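Mirnthorpe Walk-In Vaccine Clinic: Frequently Asked Questions

Who can use the clinic?

Anyone aged 12 or over who lives or works in Mirnthorpe or Grivthorpe. You do not need to be registered with a local doctor. Children under 12 are seen at the Bermúdez Street health center, by appointment only.

Which vaccines do you give?

Seasonal flu, COVID-19 boosters and tetanus. We do not stock travel vaccines. For those, call the Zaltport travel desk at least six weeks before you leave.

Do I need an appointment?

No. We see people in the order they arrive. We can take 100 people per session, and once all the numbers are handed out the door list closes. Thursday evenings are the quietest.

What should I bring?

A photo ID, your insurance card if you have one, and your vaccine record. If you have lost your record, tell the front desk and we will look you up in the state registry. Wear a shirt with sleeves that roll up easily.

What does it cost?

Most insurance plans cover the full price. If you have no insurance, the flu shot and the COVID-19 booster are free at this clinic. Tetanus is $45 without insurance.

Can I get the flu shot and the COVID-19 booster on the same day?

Yes, for most adults. The nurse will usually give one in each arm. If you would like to space them out, come back any time during the season.

Should I eat first?

Yes. Have a meal or a snack and something to drink before you come, especially if you have ever felt faint after a shot. The clinic does not sell food, but there is a store next door. 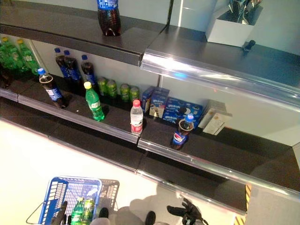 Store shelves, with a bottle of Pepsi on the top level.

How long will it take?

The shot itself takes less than a minute. After that we ask you to sit in the waiting area for 15 minutes. If you have had an allergic reaction to a vaccine before, the wait is 30 minutes.

What side effects are normal?

A sore arm, tiredness, a mild headache or a low fever. These should pass within two days. Call your doctor if a fever lasts longer than that. Call 911 if you have trouble breathing or swelling of the face or throat.

I am sick today. Should I still come?

If you have a cold with no fever, you can come. If you have a fever, wait until it is gone. If you have tested positive for COVID-19, stay home and ask your doctor when to get the booster.

How many people did the clinic see last season?

We gave 2,122 shots, most of them for flu.

Who runs the clinic?

The county health department. The clinic manager is Eusebio Cabello. Questions about billing or records can be left for him at the front desk.

When are you open?

Monday to Thursday, 2 p.m. to 7 p.m. We are closed in July.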